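Good practice corner: spills before anything else

Those of you who record household tasks for the Caser robots will know that our wiping-up guidance has been a little thin, and Nasrin Karimi has kindly sat down and rewritten it (thank you, Nasrin!). From April, every spill task should begin with both hands in view, the full puddle showing, and the napkins already within reach — please don't go off to fetch them halfway through.
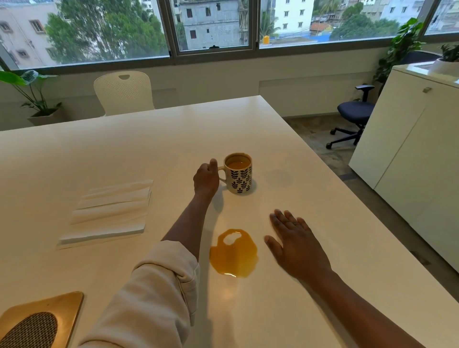

Tea on the table, napkins to the left.

Do keep hold of the mug or move it well clear before you start, and say in your notes which you chose. Borghild Hellström has 269 older clips to check against the new rules, so she would be ever so grateful for tidy notes.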